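Planning the Budget for a Two-Arm Towel Folding Station

These are the steps we use at Isdale when a laundry or a small hotel asks what a folding station will cost them. Go through them before you ask for quotes. The order matters, and most overspending comes from doing step 4 first.

1. Write down the job

Put the task in one sentence. Ours was "pick up a flat waffle towel by two corners and fold it on a table." If your sentence has an "and then" in it, you are pricing two stations. Measure your largest and smallest towel and write both sizes under the sentence.

2. List what touches the cloth

Start with the grippers and work outward. Ask each vendor what the jaws do on a thick hem and on a single layer, and send them your own towels to test with. Budget for two grippers plus one spare. A spare on the shelf costs less than a week of waiting.

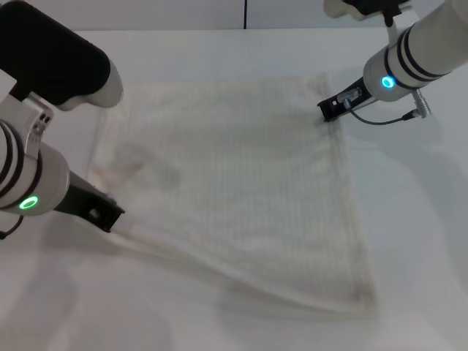
Replacement jaws go on a separate line. Treat them as a supply, like detergent, and ask for the price per set in writing. The same goes for cables. Any cable that runs outside the arm will move every time the wrist moves, so order spares with the first shipment and check that the connectors are a type you can buy from more than one source.

3. Price the table and the space

The table is cheap and people forget it. You want a smooth top, a height your staff can work at, and enough room for your largest towel laid diagonally. Add the cost of fixing it to the floor. If the arms and the table can shift against each other, you will pay for it later in setup time.

4. Get arm quotes

Ask for three things on every quote: the arms, the controller, and the software license by year. Rowlands quoted us a bundle and Zurkus quoted by the part, and we could not compare them until both were broken out the same way. Check the reach against the table size from step 3. Paying for more payload than a wet towel needs is common - write the weight down and hold to it.

5. Add the hours

Setup, training and test runs belong in the budget as hours with a rate next to them. We planned 394 hours for the first station and kept a log against it. Hold back 7 percent of the total for changes after the first month.
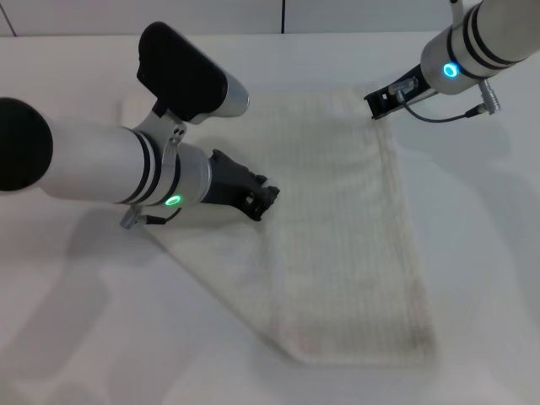
Hanneke Kuipers wrote in to say that the hours line was the one her finance office tried to cut. She kept it by splitting it in two, with setup under equipment and training under staff, and it went through on the second try. She would also ask vendors whether remote support is billed by the call or by the month.

We have added her question to the quote request. The remaining step is to put all the lines on one sheet, with one-time costs on the left and yearly costs on the right, and send it to whoever signs before you talk delivery dates.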